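Home | Journal | Current Issue | Archive | For Authors
Print this article | E-mail this article
Shares 11 | Comments 0

3. Handle length and reported strain in domestic floor care

3.1 Background

Most work on cleaning tools looks at paid cleaners, who use the same tool for several hours a day and whose employers can be asked what they buy. Household use is harder to study. Tools are bought one at a time, kept for years, and shared between people of different heights. Bondarchuk and Bilyk noted that the length of a mop or broom handle is usually fixed by the height of a shop shelf, and that few buyers hold the tool in a working position before paying for it. Their survey did not record how the handle was used at home, and the present section takes up that point.

Two kinds of handle are common in the Foltberg area. The first is a single tube of fixed length. The second is made of sections that are joined by the buyer, either by a screw thread or by a push fit. Sectional handles are cheaper to ship and can be shortened by leaving a section out. We asked whether households that own sectional handles make use of this, and whether doing so has any bearing on back and shoulder strain.

3.2 Participants and procedure

Households were recruited through notices in two apartment buildings and one row of older houses. Of those who replied, 98 agreed to keep a cleaning diary for the whole of April. The person who did most of the floor cleaning was asked to fill it in. Entries covered the tool used, the rooms cleaned, the start and end times, and a rating of strain in the lower back, shoulders and wrists on a scale from zero to ten. Ratings were made directly after cleaning and again before bed.

A home visit was made to a subset of 25 households. During the visit Polishchuk measured handle length from the floor end to the top of the grip, and Ağca measured the standing elbow height of the diary keeper in indoor shoes. The difference between the two is called the handle offset in what follows. A positive offset means that the handle ends above the elbow. Lytvynenko coded the diary entries without access to the visit records.

Entries that named a vacuum cleaner as the only tool were set aside. Entries with a missing evening rating were kept, and the first rating was used alone.

3.3 Handle types and adjustment

Sectional handles were found in 22 of the visited households. In most of these the handle had been put together at full length when it was bought and had not been changed. Diary keepers gave several reasons. Some did not know that the sections came apart. Others had tried to separate them and found the joint too tight, or were afraid of cracking the tube. One household kept two handles at different lengths for two adults, and reported no exchange between them. Figure 4 shows a light-colored tubular pole.

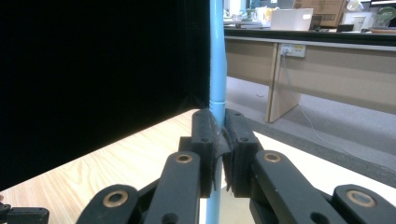
Figure 4. Light blue pole with a faint ring or joint between sections, held in a two-fingered gripper.

3.4 Offset and strain

Lower back ratings were highest where the offset was strongly negative, that is, where the diary keeper had to bend to reach the top of the handle. Shoulder ratings showed the reverse pattern, but the rise was smaller and was limited to wet mopping. Sweeping produced low shoulder ratings at every offset. Wrist ratings did not vary with offset in any clear way and seem to depend more on how the mop is wrung out.

Time of day had an effect that we had not planned for. Entries begun after the evening meal carried higher ratings for all three body areas, including entries from households with a well-matched handle. General tiredness is the likely cause, and later studies should record hours worked on the same day.

3.5 Limits

The visited households were not chosen at random. They were the ones that could be reached on the Zatport bus line. Strain was self-rated, and no measure of posture was taken during cleaning. Handle offset also ignores the angle at which the tool is held, which differs between sweeping and mopping. Floor type was recorded in the diaries but is treated separately in Section 4.

Previous section | Next section | References | Back to top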